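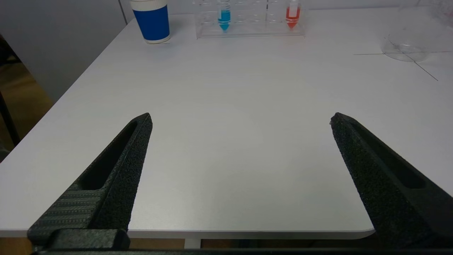 2021年6月12日　黒マット釉の試験、続き。試験片1756と1877を窯から出して見比べた。どちらも基礎はOsmanの透明釉で、鉄とマンガンの量は同じ、カオリンの量だけ変えてある。1756は縁につやが残り、斜めから見るとまだ半光沢。1877はつやが引いたが、面がのっぺりしている。欲しいのは写真の黒のような、つやがなく、紙やすりに似た粒の立った肌で、色よりも肌のほうが難しい。白い台の上に置いたときに輪郭がはっきり出る点も、皿の高台まわりの仕上げの参考になる。

粒を出す方法として、次は珪砂の細かいものを釉に混ぜる。素地に混ぜる案もあったが、口縁まで荒れるのでやめた。乾燥重量200 gの小バッチで作り、ふるいは釉だけ先に通し、砂は後から加える。前回は順番を間違えて砂がほとんどふるいに残った。バケツの底に沈むのも早いので、掛ける直前に必ず底から混ぜること。

Yanti Simanjuntakさんから、冷却を遅くすれば砂なしでもマットになるのではという意見。確かに1877は棚の下段、冷めるのが遅い側に入っていた。カオリンの差だけで説明していたのは早かったかもしれない。次の窯では同じ釉の試験片を上段と下段に分けて入れる。砂入りも同様。

Trarineのフリットは残りが少ない。注文は済んでいるが、届くまでは試験片以外に使わない。袋の口が開いたままだったので容器に移し、ラベルを貼り直した。

釉掛けの厚みについて。浸し掛けで2秒、引き上げてから軽く振る。1877の裏に垂れがあり、棚板に少し付いた。砥石で落としたが跡が残っている。アルミナを塗り直してから使う。試験片の下端は今より広めに釉を拭き取っておく。

食器に使うなら内側は別の釉にする。ざらついた面は金属のスプーンで筋が付くし、汚れも落ちにくい。外側だけ黒マット、内側はOsmanのままという組み合わせで湯呑みを試す。境目で釉が混ざってどうなるかは未確認。

残り：珪砂の粒度の確認、試験片の番号書き、上段の熱電対の位置を記録。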